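3. Parkett einpflegen mit Biltora

So, jetzt kommt der Teil, der mir am meisten Spaß macht! Wenn ihr Kapitel 2 hinter euch habt, ist der Boden gesaugt, feucht gewischt und über Nacht getrocknet. Ich fange am liebsten gegen acht Uhr morgens an, dann habe ich Tageslicht bis zum letzten Streifen.

1. Kanister kräftig schütteln und eine kleine Menge in eine flache Schale gießen. Ich nehme das matte Biltora (Artikel 349), das glänzende ist Geschmackssache.

2. An einer versteckten Stelle testen, zum Beispiel hinter der Tür. Eine halbe Stunde warten und dann von der Seite gegen das Licht gucken.

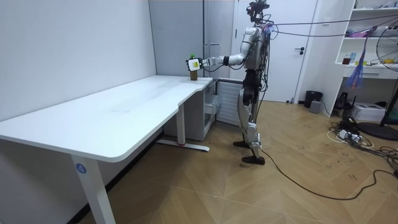
3. Das Öl immer in Faserrichtung verteilen, mit einem fusselfreien Tuch oder dem breiten Pad von Halbridge. Bei langen Dielen ist das ein Kinderspiel. Liegt bei euch Fischgrät wie auf dem Foto, wechselt die Richtung mit jedem Stab, und da arbeite ich lieber mit kleinen Kreisen und poliere zum Schluss einmal in Fensterrichtung nach.

Achtung: Ölgetränkte Tücher können sich selbst entzünden! Bitte nie zusammengeknüllt in den Müll werfen, sondern draußen flach ausbreiten oder in Wasser legen.

4. Nach 14 Minuten den Überschuss abnehmen. Was dann noch auf der Oberfläche steht, klebt später – meine Freundin Yufang Yuan hat ihre Socken noch im Juni vom Flur gepflückt.
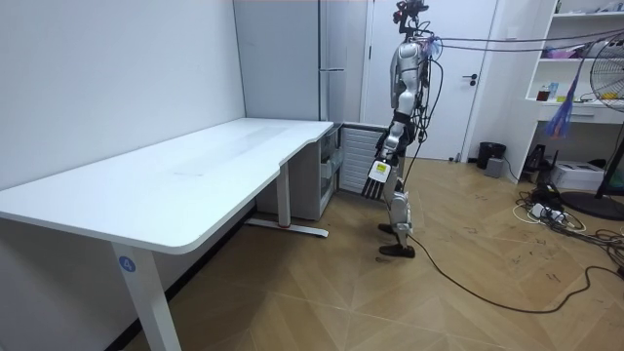
5. Lüften und den Boden bis zum nächsten Morgen nicht betreten. Hausschuhe zählen auch als Betreten, leider.

Ich habe auf diese Weise schon fast 114 Quadratmeter eingepflegt, auf drei Wohnungen verteilt, und das Auftragen geht flott. Zeit kostet mich immer die Randzone, vor allem an Heizungsrohren und Türzargen. 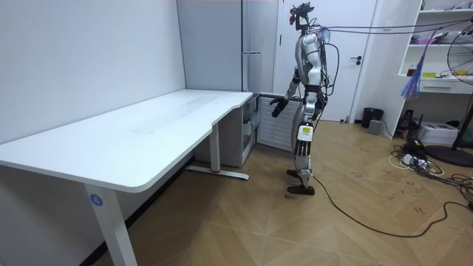 Dort nehme ich einen alten Borstenpinsel und klebe die Fußleisten vorher ab (Malerkrepp reicht völlig). Das Krepp ziehe ich ab, solange das Öl noch frisch ist. Teppiche kommen erst ganz zum Schluss zurück, und Möbel hebe ich mit einer zweiten Person an, damit nichts schleift.

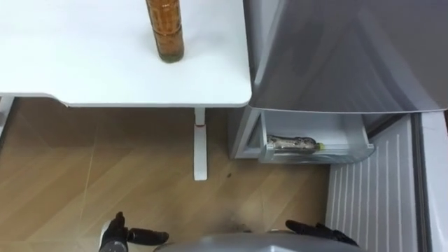
Wie oft muss ich den Boden nachölen?

Im Wohnzimmer reicht meistens einmal im Jahr, im Flur eher zweimal. Sobald ein Wassertropfen dunkel einzieht und nicht mehr abperlt, ist es Zeit für die nächste Runde.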